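Clearing out the little drawers

Jun 1, 2025

I have been putting off the small wooden cabinet since April. It has two drawers, one over the other, and it had turned into the place where everything under the size of a hand ended up. Dead batteries, picture hooks, the spare key to a bike I sold, a roll of stamps. Last night I finally emptied it.

I did the sorting on the white table with the grid lines. Squares are good for this kind of job. I give each kind of thing its own square, and when a square fills up I know I have too many of that thing.

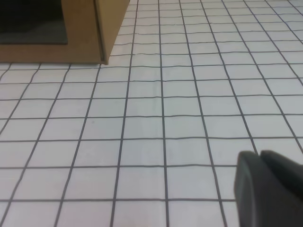
The screws took the longest. There were 276 of them, and I know because I counted them into a jar. I kept the long ones and the brass ones and put the rest in a bag for the hardware swap. Then there were 13 keys. Two of them open something in this house. I tried the others on every lock I could find, including the shed, and gave up after 30 minutes.

With the drawers empty I vacuumed the corners and rubbed a bit of candle wax along the runners. The lower drawer had been sticking every winter. It slides better now, though I will wait for damp weather before I call it fixed.

The cabinet is a light honey color, with a dark window in the front of each drawer and small white oval handles. I thought about changing the handles and looked at some for 25 dollars. I decided to leave them alone.

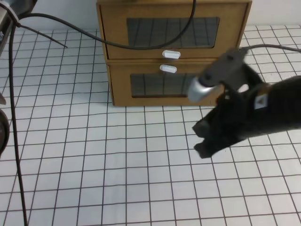
Tuulikki Suominen, Lasska Home Repair Club

The top drawer now holds stamps, tape, scissors and the two keys. The bottom one is for picture hooks, fuses and the good screws. Batteries have moved to the hall closet, where the flashlights are.

I still have a shoebox of cables to go through. If anyone in the club needs a printer cable, let me know before the next swap.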